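Speaker notes – "Fold It Like You Like It"
Arnent home skills evening, 2025-06-03

Hello, everybody, and wow, what a full room! Ask who folds at home. Ask who has a chair instead. (Wait for the laugh, then own up to my own chair.)

Start with the big idea: a shirt is a rectangle with extras. Sleeves, neck, hem – fold the extras in and you've got a shape that stacks. Don't rush this bit, people like to try it on their laps.

First slide is the cat shirt, which I love. Top part laid over the front, one long fold across, and the cat still showing underneath with those yellow eyes. Leave it up while I talk about where a print should end up.

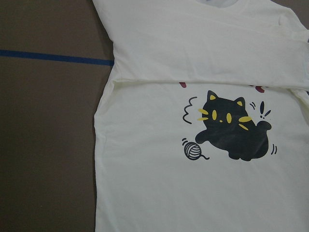
Page 2 of 8

A wavy fold edge is fine! Say this twice. Run a flat hand along it from the middle out and move on. I've folded almost 4,000 shirts for the Zedismont clothing swap and plenty of them had a wobble.

Now creases. Soft ones, the kind you get when cloth is just lying there, can be smoothed by hand before the first fold. Go from the neck down, then out to the sides. No iron, no spray, and please no special board.
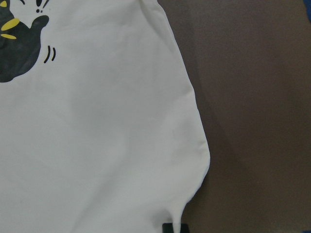 Then turn the sides in, bring the hem up, and give it a gentle pat. Pale shirts show every little shadow, so they're great to practice on – you can see straight away where the cloth needs another stroke.

Hand out the practice shirts here. Two people to a shirt, swap after each fold. If we run long, skip the sock part and go to questions.

Shared 1,710 times | 8 comments

Related
Rovusley drawer day: notes and handout
Packing a weekend bag, February talk
Khondokar mending table, what to bring

This site uses cookies. Accept | Settings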